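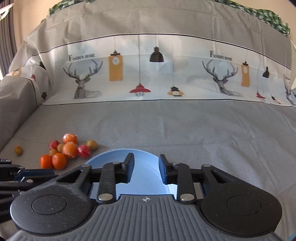 Tangerines and plums, lounge room.

Monday, June 6, 2022

Cold all day. Worked on the review until lunch, then gave up and read the news about Lurkard instead. They're making a second one. Clifford Beaulieu is writing it again but not directing, and the studio hasn't said who will. The announcement was four sentences long and one of them was about the streaming rights.

I saw the first Lurkard twice in the same week when it came out. The second time was at the old Batista, which has 210 seats and a heater that only warms the back rows. I still think the lighthouse part goes on too long. Elaheh disagrees and rang tonight to say so, after reading the same article. Her theory is that the sequel will pick up with the sister, who walks off in the last reel and is never mentioned again. Mine is that they'll go back to 1918 and do the wreck properly, with the grey coats and the dog. We talked for an hour and neither of us moved.

She also said Nafula Rugemalira has been asked to do the music. That would be good news if it's right — her score for Carnadari was the best thing in it by a long way. I've looked and can't find it confirmed anywhere, so I'm not putting it in the newsletter.

Newsletter is at 400 words and needs to be double that by Thursday. I have the Carnadari reissue, Mahnaz's piece on dubbing, and a paragraph about the December festival that says very little. Bram owes me his programme notes and has owed them for a fortnight. Wrote to him again.

Started watching Luvotero after tea. Got as far as the wedding and turned it off. The sound is badly mixed, all the talking is under the rain, and I had the volume up so high that the music made me jump. Will try the rest tomorrow with headphones.

Must renew the library card. Bed at eleven.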